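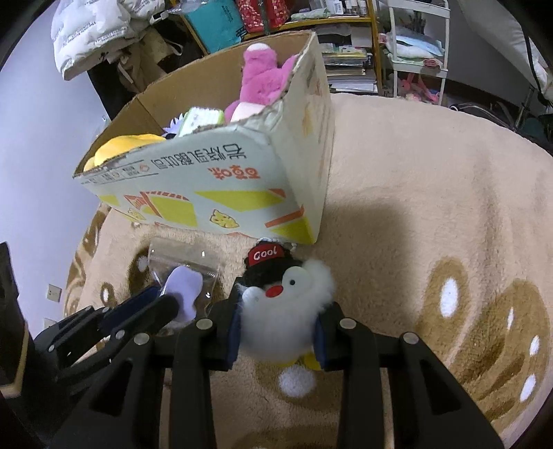

What is the Hellwood Toy Swap?

It's a get-together in the Hellwood library basement where families bring toys, games and blankets they've finished with and go home with different ones. No money changes hands. You drop things off, you get tokens, you spend the tokens on whatever catches your eye. That's the whole system, and we love it!

When does it happen?

Twice a year, in May and again in the fall. Doors open for drop-off at 9 a.m. and swapping starts at 10. Come early if you can, the jigsaw table gets wild.

How do tokens work?

One item, one token, whatever it cost new. A stuffed animal counts the same as a train set. People ask us every time if that's fair, and after 5 swaps we still think it's the best rule we have (kids understand it in seconds). You can bring up to 21 items per household.

What if I have nothing to bring?

Come anyway. Every child gets two tokens at the door, no questions asked.

Do plush toys need to be washed?

Yes please! Most will survive a gentle cycle inside a pillowcase. Air dry them, then fluff the fur with a soft brush. If there's a battery box or a sound chip sewn in, wipe the outside with a damp cloth and leave the machine out of it. Knitted hats and scarves that come off should be washed by hand, in cool water. Tiina Rantala wrote up her stain tricks for us and there's a printed copy by the sign-in table, take one home.

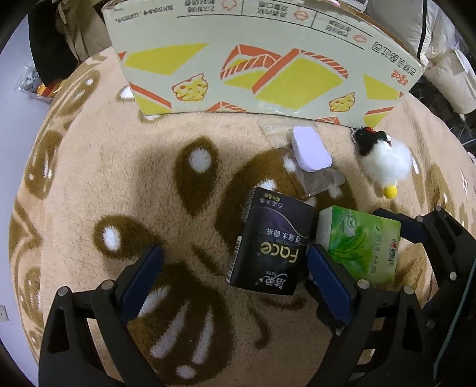

Blankets and quilts go through the same wash as plush, and please skip the scented dryer sheets, as we have several kids with sensitive skin. Fold them with the label facing out so people can check the fabric. Baby blankets go on their own shelf near the stairs.

What can't you take?

Car seats, cribs, bike helmets, anything recalled, anything with magnets that come loose. Puzzles with a piece missing are fine if you write it on the lid. Itzel Orozco has a real soft spot for incomplete puzzles and turns them into wall art, so those never go to waste.

Can I swap board games?

Absolutely, we'd love more of them. Count the cards, put small parts in a zip bag and tape the box shut. Joon-young Bae runs a test table where you can open a game and play a round before spending a token on it.

What happens to the leftovers?

They go to the Nestberg family center on Monday morning. If you have a van and a free hour, we'd be thrilled to hear from you!

Can my kid help out?

Ages eight and up can work the token desk with a grown-up nearby. Ask for Ye-ji Lim when you arrive and she'll find them an apron.

Is there parking?

The lot behind the library is free on swap days. Strollers can use the ramp on the north side.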